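Folding, a Minority Position

January
By Maya Harb
3 min read
Print | E-mail this post

My mother folds a sweater in four moves and it comes out the size of a hardcover. I have watched her do it all my life and I still can't tell you what the third move is. Her hands go under, something flips, and then she's on to the next one while talking about her knee.

I fold on the bed. She considers this a moral failing (a bed is for sleeping, a table is for folding), but my table is 3 feet across and has the mail on it. So every Sunday the clean laundry goes on the sheet with the flowers, and I can't go to sleep until it's all put away, which I used to think of as a clever trick. Now I think of it as a hostage situation.

Shirts I can do. Towels are fine. Pants more or less fold themselves if you hold them up by the cuffs and look stern. My trouble is the knits, and the worst of the knits is the striped one with the cartoon creatures on the chest, which is a ridiculous sweater for a woman with a mortgage and which I would run into a fire for.
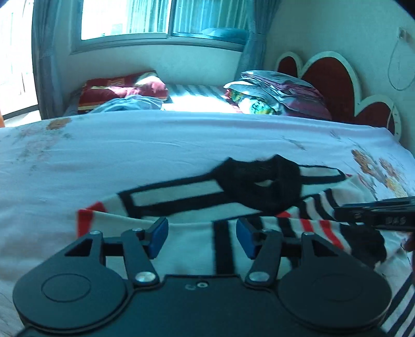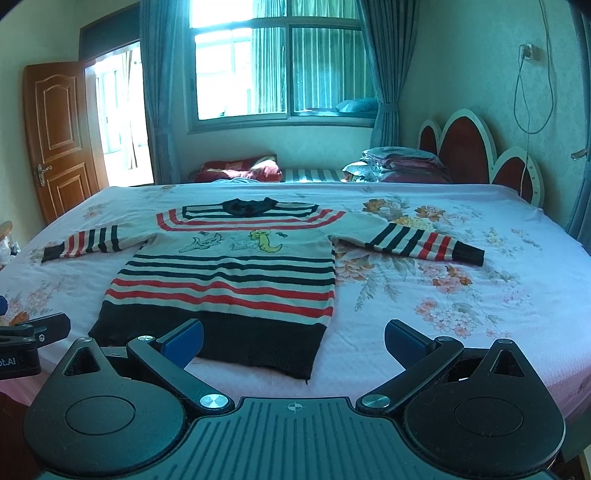

Stripes are supposed to help. I read that in the booklet that came with my Shimada drawer dividers: use the pattern as a guide, line up the bands, let the garment tell you where it wants to bend. Mine has red stripes and black stripes and they run across the sleeves too, so when you bring a sleeve over the body you have two sets of lines that nearly agree. Nearly is terrible. I'd take a plain gray sweater and a clear conscience.

Then there's the question of whether the creatures should face up. If they face up, the fold goes across somebody's head. If they face down, I open the drawer and see only stripes, and I own other stripes. I've gone back and forth on this for longer than I spent choosing a dentist.

The booklet has 9 steps for a long-sleeved knit. Step 4 is "smooth." Step 6 is "smooth again." By step 7 I had a thing shaped like a baguette, and I put it in the drawer on its end as instructed, where it slowly lay down.

My sister hangs hers. She says life is short. Her sweaters all have little points on the shoulders, like they're about to shrug, and I've decided not to bring it up until she says something about my drawers first.

Next week: socks, and why I no longer pair them.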